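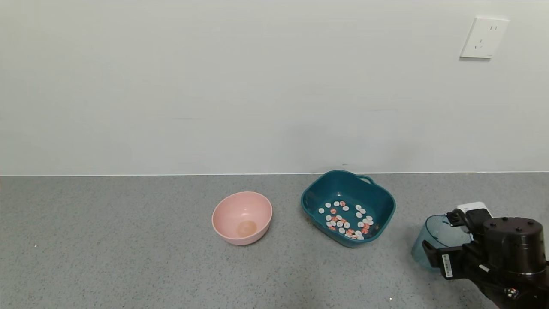 Figure 3. A pink bowl on a speckled gray countertop, with a wall outlet at upper right.

4.2 Supplier choice and voting alignment

We next ask whether states that buy arms from more than one supplier vote differently on resolutions about a conflict in which one of those suppliers takes part. The Wandora panel covers 60 importing states. A state is coded as multi-sourced when no single supplier accounts for most of its deliveries over a period of 14 years. Licensed production is counted under the state that granted the license.

Multi-sourced states abstained more often than single-sourced states. The gap remains when we control for trade and for distance from the conflict. It narrows when we add treaty membership, and for the smaller importers it can no longer be told apart from zero. Single-sourced states mostly voted with their supplier, but 6 of them moved to abstention after the first round of sanctions and stayed there.

Delivery records have known gaps. Spare parts and maintenance contracts are often left out of public registers, and these can tie a buyer to a supplier long after the main purchase. We therefore repeated the analysis with the Reresari contract list, which includes maintenance. Two states changed category. The main result did not.

The coding of official statements followed the Kaewmanee scheme. Statements calling for dialogue without naming a party were coded as neutral, including those made at joint press events. We did not code remarks by former ministers. Disagreements between coders were settled before the voting data were merged, and the February revision of the scheme was applied to all years.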